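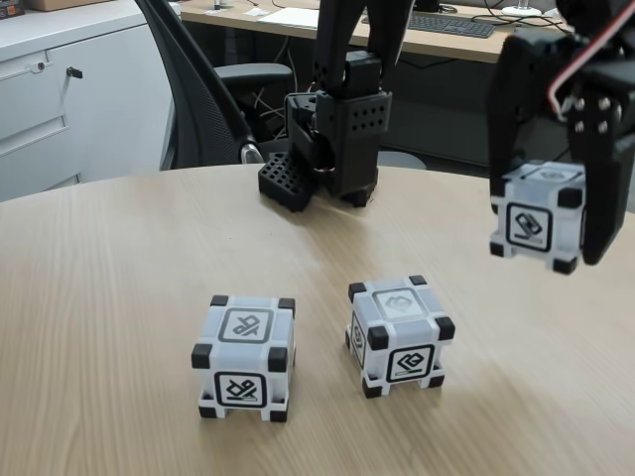
A robot arm does not know what a cube is. It knows how far each of its joints has turned, and it knows what its camera sends it, which is a long list of numbers. The pupils in the Brornar robotics club spent one term on a single job: pick up a block and put it down on top of another block. The blocks are white, with a black symbol on each side inside a square outline and a dark cap on every corner. In the third one, held up by the gripper, you have the hard part of the job already begun. The arm must keep hold of it and carry it over the table without knocking the other two.

What is a gripper?

A gripper is the hand of a robot arm. The club's grippers have fingers that close from two sides. If they close too little, the block slips. If they close too much, the motor strains and gets hot. The program gives the motor a number for how far to close. In the club's program, 14 means "stop here, the block is held".

Why the symbols?

A plain white block looks nearly the same from every side. A computer finds it hard to say which way a plain block is turned. A black outline on a white face is easier, as the change from white to black is sharp. The program looks for four straight edges that join up into a square. Then it looks inside the square and compares the symbol with the ones it has stored.

A square seen from the front has four equal sides. A square seen at an angle looks squashed. By measuring how squashed it is, the program works out how far the block has been turned. You can try this with a playing card. Hold it flat towards you, then turn it slowly and watch the width shrink.

How does the arm learn where to go?

The first method is to write down every movement. Quentin Coste, who teaches the Monday group, calls this the recipe method. It works well if the block is always in the same spot. Move the block by the width of a finger and the gripper closes on air.

The second method is to show the arm what to do many times. A pupil guides the arm through the job and the computer records the position of each joint. One complete go is called a demonstration. The club recorded 917 demonstrations between August and the end of term. Its target is 2,000. The blocks are set down in a different place each time, and turned a different way, so that the computer does not learn just one spot.

Some demonstrations are thrown away. A go is thrown away if the block is dropped, if the arm bumps the table, or if the pupil forgets to press "stop".

Words to know

Joint: a place where the arm bends or turns.
Demonstration: one recorded go at a job.
Calibration: checking that the arm's measurements match the real table. The club does this before every session.

Next term Grigoris Kalogeropoulos will run the stacking contest. Each team gets three blocks. A stack must stand for ten seconds after the gripper lets go.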